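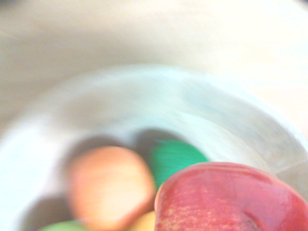 White bowl with fruit in it, the apple nearest.

Workshop notebook, April
Posted by Birdie Lindqvist

We use cookies to remember your preferences. Accept / Manage

Mantel clock, job 2336, second entry. The first entry ended with me writing "should be simple from here", and Ilze has since underlined it in red.

To recap for anyone picking this up cold. It's an eight-day striking movement in a slate case, in for stopping. The owner says it runs for a while after winding and then gives up, usually overnight. He has tried moving it along the shelf. He has tried a folded beer mat under one foot. He has, by his own cheerful account, tried oil, and I'll come to the oil.

Case is sound. One chip at the back left corner which he swears was there when his aunt had it. The dial is enamel with a hairline running from the winding hole out to the four, not worth touching. Hands are a matching pair, which is more than can be said for the last three clocks through here.

Movement out, 9.40. Both springs let down before anything else, and I'm writing that in because of what happened with the Wallar carriage clock last year and the dent in the ceiling tile. Strike side let down sweetly. Going side let down in a series of grunts, so the mainspring is either dry or set, and I'd put money on both.

The oil. It's a brown varnish with fluff in it. He has been generous: pivots, plates, wheel teeth, the pallets, the inside of the bell. I can't think of a mechanism by which oil gets inside the bell by accident. It smells faintly of sewing machines and faintly of chips.

Stripped the strike train first, bagged the screws in order, put the bags in the tray. Then did the going train and put those bags in the same tray, having run out of trays. Ilze came past and looked at it for longer than was necessary.

Two rounds in the ultrasonic with the ammoniated solution, rinse, dry, peg out. The pegging took until lunch. Pegwood came away black on every hole for the first four goes and then grey and then, on the centre wheel front hole, black again, because I'd picked up a used stick. Threw out the used sticks. We should have a pot for used sticks. We do have a pot for used sticks, it's full of pens.

Findings with the plates clean:

Third wheel back pivot is scored, quite a deep ring near the shoulder. Polishable, I think.

Third wheel back hole is worn oval towards the barrel, as you'd expect. Needs a bush.

Escape wheel front hole has been punched up by somebody in the past with what looks like a nail. A ring of little craters. It did close the hole, in the sense that treading on a garden hose closes a garden hose. Bush.

Pallet faces have wear tracks you can feel with a fingernail. Somebody has already shifted the pallets once to get a fresh bit of face, so that trick has been used up.

Suspension spring is kinked. This alone might have done for it, and it would have been very like this clock to have one cheap fault sitting on top of all the dear ones.

Bushing. Used the Lodhi tool, which has been back from repair for a month and is now much better at everything except holding the reamer straight. Found that if you clamp the plate hard up against the left-hand stop and lean on it a little, it behaves. I've put masking tape on the stop with LEAN written on it. The escape hole came up first time. The third wheel hole I opened one size too far, said a word, and used the next bush up. It's tight, it's flush, it's upright, and the only people who'll ever know are the ones reading this.

Polished the pivot in the lathe with the carbide burnisher and a drop of oil. The scoring came out in the end but took a fair bit of metal with it, so the bush got broached to suit the pivot afterwards and not before. Tested the wheel between the plates on its own: spins, coasts, reverses a touch at the end and stops. Lovely. I spun it several more times for what I'll call verification.

Tea, 3.15.

Pallets. Stoned the wear out of both faces and went through the papers down to the finest we've got, finishing on the leather stick. I kept the original angle as near as I could judge, and I should admit that my judging consists of holding it up to the window and frowning. Taking metal off means the pallets now sit a shade far from the wheel, so depth had to be reset at the adjustable cock. First setting: it tripped, teeth running through like a football rattle. Second setting: it locked solid. Third setting, halfway between: it ticked, unevenly, with a limp. I'm taking the limp as a beat problem until proven otherwise.

Mainspring, going side. Set, as suspected. Out of the barrel it opened to a sad little coil that would have looked more at home in a biro. Ordered a replacement from Trimby, who have it in the right height and strength but a slightly different length. The man on the phone told me the length wouldn't matter and then asked me to tell him if it did.

Strike side spring is fine. Cleaned it, greased it, wound it back in with the winder. I mention the winder for the benefit of whoever has been doing them by hand. You get a cone. We can all see the cones.

Reassembly, trial only, old spring back in for now. Getting the top plate on took 11 tries. There's always one pivot that prefers not to be in its hole, and today it was the fly. Got it home, pinned up, and then found I'd left out the hammer tail spring. Unpinned. Put it in. Three more tries for the plate, so I am improving.

Strike needs sorting. It currently strikes the hours correctly and the half hour with whatever it feels like. I think the warning wheel is a tooth or so out, leaving too little run before the pin. That means easing the plates apart again, which I'm not doing at the end of a day. I have done it at the end of a day before, and it's how I learned where wheels roll to in this room (under the Claltberg drill, at the back, where the broom doesn't reach).

New suspension spring fitted. Movement is on the test stand without its case, hands off, ticking with less of a limp since I bent the crutch a hair to the left. Started it at 5.20. The timing sheet is taped to the stand. Please write the reading down on the sheet itself and not on the wall next to the sheet.

Still to do:
- going spring when it arrives
- warning wheel
- bell, degrease again, properly this time
- case feet, one is shorter, which explains the beer mat
- ring owner, be tactful about the oil

Added later, in pencil, I.L.: Stopped at 7.50 when I was locking up. The pendulum bob was brushing the upright of the stand. Moved it over and restarted it. I don't think this one was the clock's fault.

Added next morning, B.L.: Going when I got in. Gaining a bit, which I'll blame on the bob until the new spring is in. Limp is gone if you listen from the left. From the right I'm less sure. Ilze says it's even from both sides and that I should come away from it.

Get our workshop notes by email. Enter your address to subscribe. You can unsubscribe at any time.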